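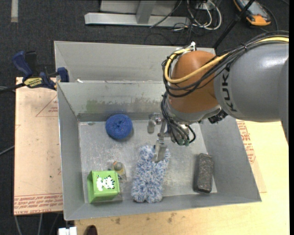
Sorting Trial for the Lukar Toy Bin
Gil-soo Gil and Odair Barros

3. Choice of objects

Our brief was to draw up a set of mixed household and toy items for sorting by feel and shape. Everything had to fit in one open metal bin with a dividing wall, with the items kept in the deeper part. We wanted soft and hard things together, so the set includes a shaggy blue and white plush, a dark blue ball with a rough texture and a lime green box with a cartoon tiger on it.

Odair weighed each item on the kitchen scales. The upper limit was 700 g and nothing came near it. The plush was the hardest to measure, as its length changes depending on how it is laid down. We took it lying flat and used the longest reading.

The first list had 9 items. We dropped the ones that were too alike in size, including two Pasteo tubs.

4. Problems

The ball and the plush are both blue. Two classmates filling in the sorting sheet mixed them up when they went by colour alone, so we added a column for texture. The sheet is in Appendix B.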